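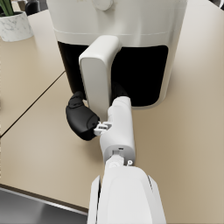 4. Lighting and the use of small kitchens

4.1 Background to the household survey

The survey was carried out in Skurndale between the first and second heating seasons after the refurbishment of the Pretatgate estate. The estate consists of 746 dwellings, nearly all of them flats with a kitchen of a single standard plan: one outside wall with a window, one run of worktop, and a door to the hall. Before the works, each kitchen had one ceiling fitting in the centre of the room. The person standing at the worktop therefore had the light behind them and worked in their own shadow for much of the year.

A sample of 200 households was drawn from the tenancy register. Households in which the kitchen had been altered privately were left out and replaced from a reserve list. Interviews took place in the home, usually in the late afternoon, and the interviewer took light readings at the worktop, the sink and the hob with the blinds as they were found. Tenants were not asked to tidy or clear the room beforehand. Readings were taken twice at each point and the lower value was kept.

The questionnaire followed the form used in the earlier Huang study of sheltered housing, with two changes. The questions on reading small print were moved to the front, as many respondents in the earlier study had tired by the time they reached them. A new group of questions dealt with countertop appliances, which had hardly figured in the older work but now take up a good part of the worktop in many homes.

4.2 Position of fittings

The refurbishment contract allowed for three arrangements. In the first, the central fitting was kept and given a brighter lamp. In the second, a short fitting was placed beneath the wall cupboards. In the third, the Udutex linear fitting was used, set high up so that the light fell along the length of the room. Tenants were offered a choice between the second and third arrangements only where the wiring permitted it, and the first was given by default to flats on the upper floors.

Respondents with the under-cupboard fitting were the most satisfied with light for chopping and for reading packets. They were less content with the room as a whole, and several described the upper part of it as gloomy. Those with the linear fitting gave the opposite account. Shadows at the sink were mentioned less often, while reflections from glossy doors and appliance housings were mentioned more often, above all by respondents over 70 and by those who had had treatment for cataract.
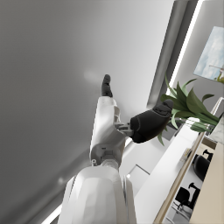 Glare proved harder to record than shadow. A light meter held at the worktop says little about what the eye meets when a person looks up, and tenants' own words were of more use here than the readings. The commonest complaint concerned contrast: a narrow source seen against a dull surface is uncomfortable even when the room is not brightly lit. Figure 4 shows the general condition, with a long, thin white strip glowing beside a band of medium grey and a large smooth grey plane that carries a faint circular highlight of its own. Respondents who complained of glare tended to look towards the fitting often, for instance when reaching into a high cupboard – a matter of habit and of storage as much as of the lamp itself.

Figure 4. Narrow light strip against grey surfaces.

Paint was considered as a possible remedy. The contract had specified a matt finish for ceilings and a washable, slightly shiny finish for walls, the latter chosen for ease of cleaning. In 100 of the flats visited the walls had since been repainted by the tenant, mostly in a matt emulsion, and complaints of reflection were fewer in this group. The difference should be read with care. Tenants who repaint may also be those who have moved furniture, fitted blinds or changed lamps, and the survey did not ask about these in enough detail to separate one from another.

4.3 Appliances and the worktop

Most households kept a kettle and at least one heating appliance out permanently. Respondents were asked whether they could read the controls without bending down or using a torch. Difficulty was reported most often where markings were moulded in the same colour as the body, and least often where they were printed dark on a pale ground. The arrangement of the lighting made only a small difference to these answers in the daytime, and a larger one in the evening.

The position of sockets also had a bearing on the results. In the standard plan both double sockets are at the end of the worktop farthest from the window, so that appliances gather in the darkest part of the room. Moving one socket was priced during the works but was not taken up, and the cost is set out with the other omitted items in Section 6.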